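Visit to the Karkano handling lab, 27th November

Our group spent the morning on the sorting cells, chiefly to see how the site's working rules are applied at the bench. The rules run to six pages and were last revised in May. Each cell has a signed copy.

Two points were of interest. Bins stay at the back of the table, against the wall, so that the fingers approach objects from the open side. Any object lying on its side is logged separately from upright ones, as the grasp differs.
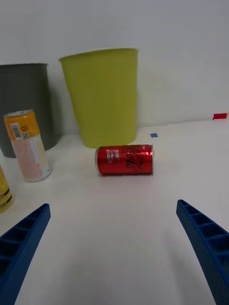

Sorting cell, wrist view: red can on its side between the fingers, bins behind.

The log for the Bárány cell held 3,469 entries. A failed grasp may be repeated twice, then the operator must stop the arm and record the cause. Speed limits are set per cell and cannot be changed from the operator's screen.

Clakus uses a similar procedure but allows 3 repeats. We asked for both texts to compare with our own draft.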